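My afternoon at the robot open day

So I finally went to the Layug open house! If you've been reading along for a while you know I've been meaning to go for two years running, and both times something came up (a wedding, then the thing with the gutters). This May I put it on the fridge calendar in red pen and told everyone in the house that I was not available.

Layug is the automation lab out past the reservoir in Condville. It shares a building with Nodberg, who do packaging machinery, and the two of them open up together once a year. The drive took me an hour because I missed the turn and had to go all the way down to the feed store to turn around. The sign is tiny. If you go next year, look for the blue mailbox instead.

Parking was a mess. There are maybe a dozen real spots and after that you're on the grass, and it had rained, so I walked in with mud up my ankles. Heather Hinds was on the front desk handing out stickers and did not even blink at my shoes. She put me in the one o'clock group, which I'd recommend, because the morning ones were full of school kids and apparently very loud. I was group 12. They cap it so that everybody can get near the glass in the first room and hear the person talking.

The first room was Nodberg's and I'll be quick about it. They had a line that folds flat cardboard into boxes, 60 a minute, and it's hypnotic for exactly as long as you'd think. A man in front of me filmed the whole thing on his phone. The free coffee was in this room too, and it was good coffee, so no complaints.

Then we went down the hall to the Layug side, and this was what I came for. Hui-mei Hsieh ran our session. She's been there since it was a couple of desks over a tire shop, and she talks fast and draws in the air with her hands, and I liked her right away. She started by asking who in the group had ever tried to pick up a coin off a counter while wearing winter gloves. Everybody had. "Okay," she said, "so now you know my job."

What they work on is getting two arms to handle little things on a table together, picking up and putting down and sorting, with nobody having measured where each thing is beforehand. There's a camera right up on the wrist, so the arm gets a view of whatever it's about to grab. I'd always pictured robots as the big orange car factory kind. These are small enough to live on a tabletop. You could have them next to your sewing machine.

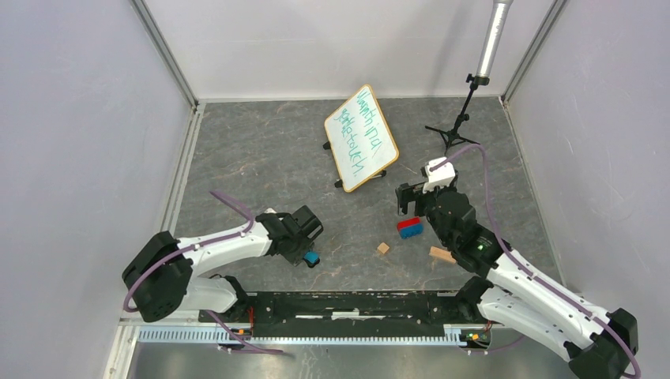 Both arms at work in the demo bay. The one on the left has the blue cube.

I got closer than I thought they'd let me. Hui-mei had a person in each group name an object and then we'd all watch to see how the arms would go about it. A boy of nine or ten picked the sponge every single time it was his turn, and I have to say he had the right idea, because the sponge is the interesting one. A wooden block is a block. It stays the shape it is. A sponge squishes, and if you squeeze it hard enough to be sure of it you've changed what you're holding. She said they'd lost weeks to sponges.

I asked about the whiteboard, since I couldn't read a word of it from where I was standing, and she laughed and said I wasn't missing much. Then I asked how many tries it takes before the thing gets good at a new object, and she said it depends a lot on the object, but that they like to have 100 good pickups before they even start arguing about whether it's working. The arguing seems to be a big part of the job. Adi Tambunan, who was at the keyboard for our group, nodded at that for kind of a long time.

It missed a few while we were there, by the way. One block got nudged and nudged and nudged across the floor like a dog with a tennis ball under the couch, and the whole group was leaning sideways trying to help. When it finally got a hold of it people clapped! I clapped. I don't know when I last clapped for a block.

The other thing I want to write down before I forget is how quiet it is. I expected whirring, movie robot noises. It's more like a printer in the next room. Between that and the pale walls around the bay, the whole thing has a sort of dentist's office calm to it, and you end up whispering without meaning to.

After the demo there was a hands-on table where you could drive a gripper yourself with a little controller. I waited through a line of more than 60 people (I counted, I had nothing else to do, my phone was at nine percent) and then got about two minutes. I dropped everything. Closing the fingers is easy. Knowing where the fingers are is the hard part, and I kept pinching the air an inch in front of the thing I wanted. Abilio Arroyo was minding the table and he was very patient with me and with the lady behind me, who was much better at it and knew it.

I bought a mug. It has the Trostora logo on it, which is the name of their newer project, and when I asked Abilio what Trostora was going to do he told me to come back next year. Fine! I probably will.

A few practical notes for anybody local. It's free but you do have to sign up ahead for a group. Wear real shoes because of the grass. The restroom is on the Nodberg side, past the coffee. There's no lunch, and the granola bars at the desk were gone by the time I came out, so eat first. I ended up at the diner by the feed store at four in the afternoon having pie, and the rhubarb is back on the menu if that matters to anyone.

Next post will be the tomato seedlings, I promise. They're not doing great.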